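Marleny Guzmán
February

Started my new job this month. Regional sales manager at Mellholm, after a long stretch as a rep on the same patch. A few people have asked how the move went, so I'm putting it in one thread.

1/ For those who don't know us, Mellholm sells fixings, sealants and site consumables to merchants and builders. We don't make much of it ourselves. The reps drive, call on branches, check stock, take orders and sort out complaints.

2/ I joined as a counter assistant at the Huanca depot. I moved to the phones, then got a car and a territory. The territory had 269 accounts on the list when I took it over. A good part of those hadn't ordered in years and one was a hairdresser.

3/ Cleaning up that list was the most useful thing I did in my first year. I rang every one of them. Some had closed, some had been bought up, and a few were cross with us over old invoices that had never been put right. I got the invoices fixed first and asked for orders later.

4/ The manager's job came up when my old boss moved over to run the Plumen range. It was advertised inside and outside the company. I had two interviews, and the second included a mock sales review where the panel played difficult reps. They were better at it than I expected.

5/ I now look after five reps. Three of them I worked alongside, so there was an awkward week or so. I had one conversation with each of them on their own and asked what they wanted changed and what they wanted left alone. Most of the answers were about paperwork.

6/ Changes so far. The weekly call report is one page. Mileage goes in once a month. The morning ring-round is at 8.30 and finishes by 8.45, and if you are driving you skip it.

7/ Things I have left alone: the territories. New managers nearly always redraw the map and customers hate it. A merchant who has dealt with the same rep for years doesn't want a letter telling them it's someone else now. I got two of those letters wrong myself once, with the names swapped.

8/ The pay question, as people keep sending it to me privately. Yes, the basic is higher. The commission is lower and tied to the team figure. In a good quarter a strong rep can take home more than I do. Work that out before you apply for anything like this.

9/ What I miss is the branches. I still go out with a rep when I can and I try to keep quiet in the meeting. Last time the customer asked me a question directly and I had given him a delivery date before I remembered it wasn't my account. The rep was polite about it in the car.

10/ We are also moving the order system over to Flomano. The training was fine. Moving the old price agreements across is slow going, as a lot of them were only ever in someone's email. If you are a customer and your price looks wrong, tell your rep and it will be corrected on the next invoice.
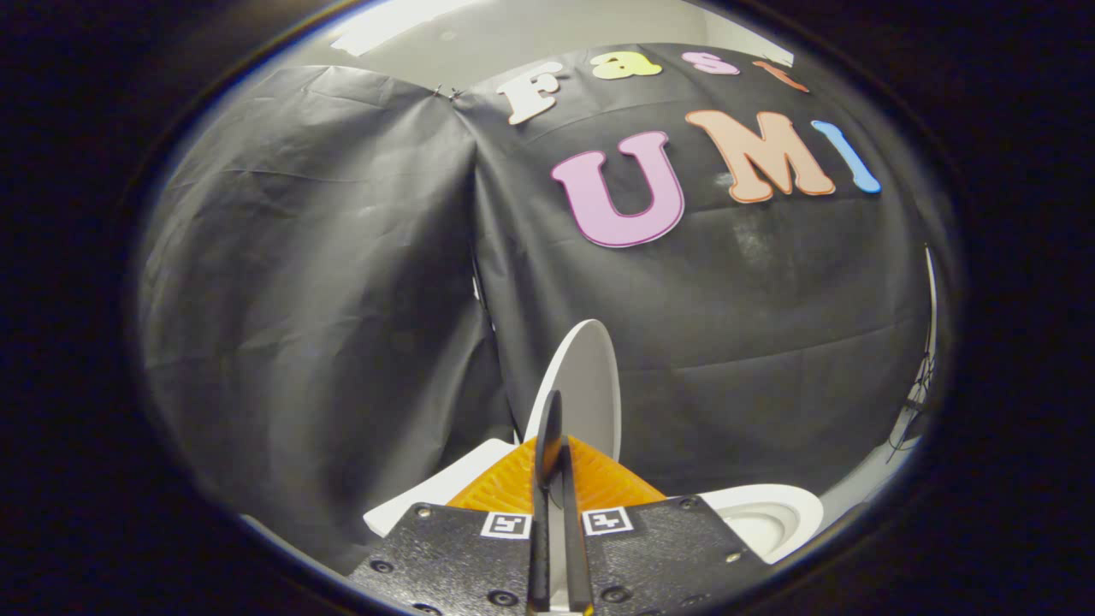

11/ On hiring. I have a vacancy on the coast side from the spring. I would like somebody who has worked a trade counter. You don't need a degree and you don't need to have sold before. You do need a driving licence and you need to ring people back.

12/ Apply through the Mellholm site and not in my messages, please. I will read them all but HR has to log them. Closing date is on the advert.

13/ Thanks to everyone at Huanca who sent the card. It's on my desk. Back to the price files.

Comments

danny_k: Congratulations Marleny. You sorted out our account when no one else would pick up the phone.

Trade Counter Jo: Is the coast job fully on the road or do you have to be in the depot some days?

Marleny Guzmán: @Trade Counter Jo One day a week in the depot, the rest on the road.

r.pell: Point 8 is right. I went back to being a rep after a year and don't regret it.

hjw: What happened with the hairdresser?

Marleny Guzmán: @hjw They bought a box of silicone in the end.

Contact | © Marleny Guzmán | Back to top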